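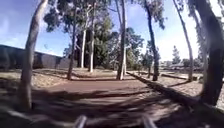
Navigation software engineer, outdoor robots (full time)
Posted 8/8/21
23 shares | 4 comments

Tandex is hiring one person to work on the planner and perception code for Hirkus, our walking-pace outdoor robot. Please read the whole ad before you apply, especially if you've been told that outdoor navigation is solved. We don't believe it, and our logs from July don't either.

Our planner does well on a wide, smooth path. So does everybody's. Put hard tree shadows across that path and the ground classifier starts inventing ditches. Put a low curb along one side, with sand and leaf litter beyond it, and it can't decide where the path stops. The last vendor model we tried scored 100 percent on its own test set and gave us 14 false stops on one morning's route. Shanthi Gunawardena still has the plots and will show them to you at the interview.

You would:
– own the costmap code (C++, some Python, too many config files)
– fix or replace our handling of wide-angle distortion, which bends straight trunks near the sides
– write replay tests that fail when they should
– go out with the robot two days a week, summer included

We want someone who has shipped planning or perception code and can tell us how it broke. A degree is fine. A demo video counts for very little – send the bug report you're proudest of. If you think one big network will replace the planner, you can argue that with Dinesh Roy, who has heard it before and is still waiting for numbers.

The team is 11 people. No stock options, no ping-pong table. Moving costs are paid.

Write to Afroza Paul at Tandex with a resume and that bug report. No recruiters.

Share this job | Save | 360 views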